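We use cookies to keep this notebook running and to count visits. Accept / Settings

Reading time: 4 minutes

Monday, March 24, 2025

Gripper comparison, wrist camera, bench 2

Carried on with the two sets of fingers. Set A is the old Naltari pair with flat pads. Set B is the black pair from Wandelari with the tapered tips, fitted on Friday by Petro. Same arm, same controller, same wrist camera on the same bracket. Only the fingers changed, plus the open and close limits in the config.

First job was the limits. The Wandelari fingers are longer, so the closed position saved for the Naltari set drove the tips together hard and the controller tripped on current. Backed it off in small steps until it closed without tripping. New closed value is 1,758 counts, open stays at 3,078. Wrote both on tape on the side of the controller as well, as the config got overwritten last time.

Then the camera. With set A the fingers hide very little. With set B they take up a good part of the lower view when open and more when closed, and I was worried we would lose the object just before contact. Ran 20 approaches on each set to the side of a bowl, stopping short of the grasp each time, and went through the stills by eye. Results:

Set A: bowl edge found in all 20.
Set B: bowl edge found in all but 6.

The six bad ones all had the tabletop glare in them. The detector took a bright streak for the edge of the bowl and pulled the target over to the left. Set A never got the same streaks because the approach starts higher with the shorter fingers. So this is partly a lighting problem and partly a start height problem, and I don't want to blame the fingers for it yet. Yurii thinks we should fix the exposure by hand and leave the start height alone. I would try the height first, it is one number.

Tried a sheet of matt paper over the table for a couple of runs. Glare went, but the paper slid when the fingertips touched it, so I took it off again. Would need taping down along all the sides.

Grasping, short session before lunch. Set B is clearly better at getting under a rim or into a narrow gap. The points go where you send them. Set A is better at anything round and heavy, the flat pads have more area and the thing doesn't turn in the grip. With set B I had two slow rotations on the same round item, both while lifting, neither dropped. Didn't change the force between sets. Should have done, and will need to repeat with the force matched properly before anyone quotes these results.

Noise in the left finger of set B when opening, a sort of tick near the end of travel. Petro took the finger off, found nothing loose, put it back on with a drop of threadlock. Tick still there but quieter. Leave it.

Controller: the Bratness firmware is still the old one. Kept it that way on purpose for this comparison. The new one is supposed to smooth the close, but if I change it now I have to redo all of the set A runs.

Palamarchuk rang about the spare camera bracket. They can make one with more tilt, ready in June. Asked them for a drawing first. More tilt would lift the fingers partly out of the view, though we would then see more of the room and less of the table, and the detector already has enough background to deal with. Yurii to look at the drawing when it comes.

To do:
- start height up a little for set B, repeat the 20
- manual exposure, blinds open and blinds closed
- match grip force between sets
- copy both config files to the shared folder – with the finger set in the file name this time
- ask Wandelari if they sell the pads separately

Contact the lab | Copyright 2025 | Back to top 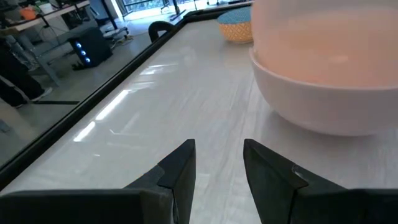
Set B on the approach to the white bowl, streaks on the tabletop to the left.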